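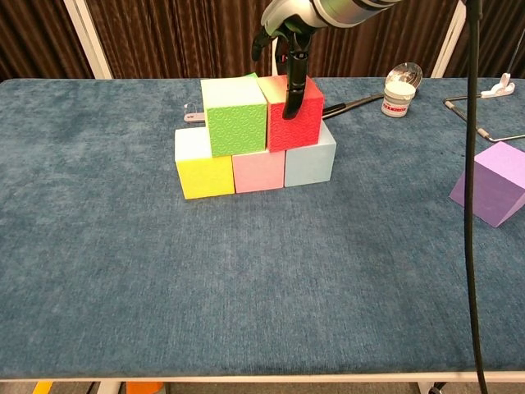 Cleiton Bragança pergunta se é preciso ter experiência com crianças ou com brinquedos para se candidatar. Não é preciso. As condições completas estão abaixo e substituem o texto publicado em junho.

CHAMADA DE PARTICIPANTES — Ensaio de empilhamento com cubos de espuma
Referência: 2082
Local: sala de ensaios Lomolbridge, piso 2

Objeto
O ensaio Mulligan avalia a estabilidade de construções baixas feitas com cubos de espuma coloridos, montadas sobre mesa com revestimento de carpete. A construção de referência tem cinco cubos em dois níveis: três na base e dois em cima, cada um destes apoiado sobre a junção de dois cubos inferiores. Interessa medir o desvio lateral do nível superior e a frequência de queda durante a colocação do último cubo.

Tarefas
O participante monta e desmonta a construção segundo um cartão de instruções, com a mão dominante e depois com a outra. Entre montagens, os cubos voltam às posições iniciais marcadas no cartão. Uma queda não interrompe a série — regista-se a ocorrência e passa-se à montagem seguinte. Não há limite de tempo por montagem.

Requisitos
Idade mínima de 18 anos.
Visão normal ou corrigida, com distinção de amarelo, rosa, azul-claro, verde e vermelho.
Ausência de lesão recente nas mãos ou nos punhos.
Disponibilidade para duas sessões, de manhã (9h00) ou de tarde (14h30).
Unhas curtas; anéis e pulseiras ficam no cacifo.

Compensação
399 coroas pelas duas sessões, pagas no fim da segunda. Quem fizer apenas a primeira recebe metade. As deslocações não são reembolsadas.

Dados
São guardados os tempos, as medidas de desvio e a mão utilizada. O ensaio prevê 1000 montagens no total, distribuídas por todos os participantes. Os resultados são publicados sem nomes.

Candidatura
Enviar nome, idade, mão dominante e período preferido a Yvette Bélanger, secretaria da Drullcombe, com a referência no assunto. Dúvidas sobre o protocolo: Réjean Gagnon, na mesma secretaria, das 10h00 às 12h00. As vagas são preenchidas por ordem de chegada e os restantes candidatos ficam em lista de espera.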